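Speaker notes, Tilska user day, 21 Feb 2024
Nesrin Kurtuluş

1. What we were promised

Start slow. The pitch from Gradora was 200 demonstrations and the arms would handle frame work by themselves. Ask who in the room has heard that number. Wait for hands.

We recorded 1136. I still wouldn't leave it alone with a customer's order.
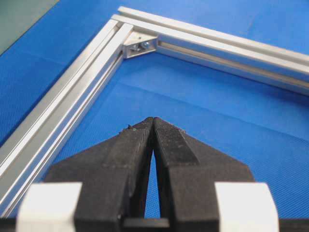
My complaint is with the word "example." A person drives the arms, the log says success, and the file goes in the pile. Half of what I learned came from reading the pile afterward. Operators hesitate. They back off and try again, and the model copies the hesitation very well.

2. Two arms, one frame

Four rails, brackets at the corners. Sounds easy. Say that the arms have to share the space, and that each operator at Menelton shared it differently. (Skip the chart if short on time.)
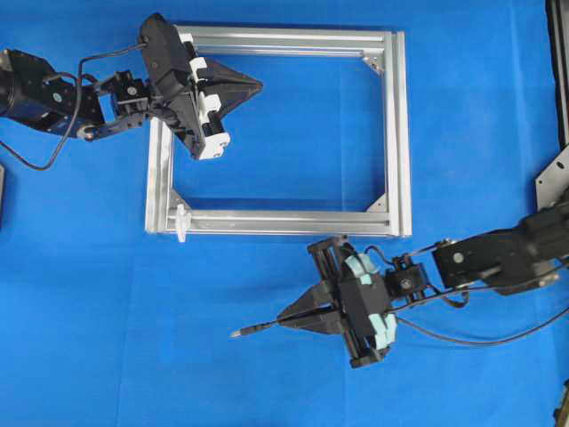 3. What I would ask a vendor

Who threw out the bad runs, and by what rule?
Did anyone move the cameras between sessions?
How many operators? We had 6, and the model did best on the habits of one.

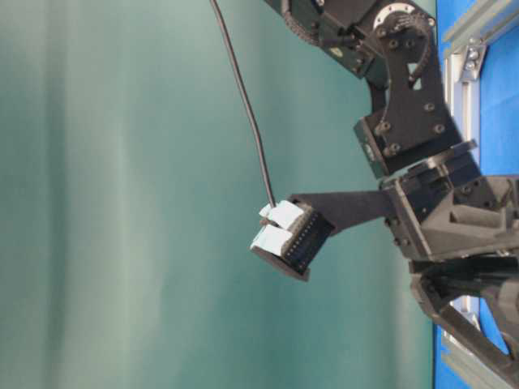

Be fair to them here: more data did help up to September. After that the curve went flat and the invoices didn't. Pause, then take questions.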